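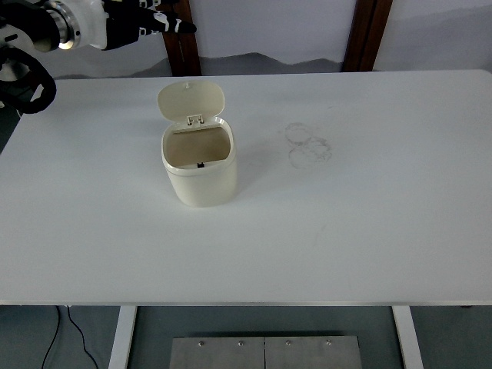 Leston desk bins — progress note to Coscombe Fund
Monday, May 10, 2021
From Omolara Oyewole

Quick one before the call, sorry its in bits.

Bins. First batch of 200 small table-top bins arrived from Brustari, cream, flip lid. 46 handed out so far to the community rooms in Leston, rest still boxed in the store. Spend to date £558 out of the £1,000. Delivery was included. Invoice to follow, Ifeanyi Iyamu has it.

Lid. Hinged at the back, small catch at the front of the rim. Two rooms want a bigger opening, one says its fine. Staying with this size for now — changing it means a new order and we'd lose the August slot.

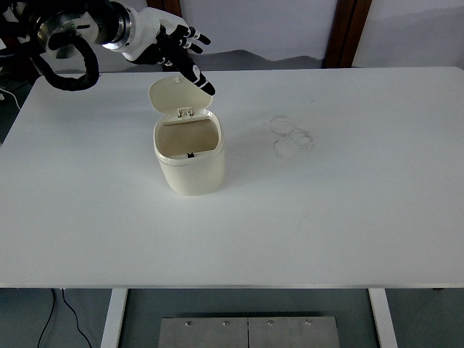
Table-top bin with the lid up, Leston.

Inside is a darker beige than the outside. Ifeanyi asked Brustari if that is standard, no answer yet. Not a problem for us either way.

Tables. White tops mark easily, there are faint grey rings on the one we use, look like cup marks. Not in the budget but I would like to put a few pounds towards coasters and a better cleaner if you are happy with that. Please say yes or no by email.

Still to do
Labels for the lids — wording agreed, printer not booked
Liners, Bermúdez quote recieved, waiting on a second
Hand out the next lot, rooms on the north side first
Short feedback form, Ifeanyi drafting

Next report in August. Reciepts will come seperately.

Omolara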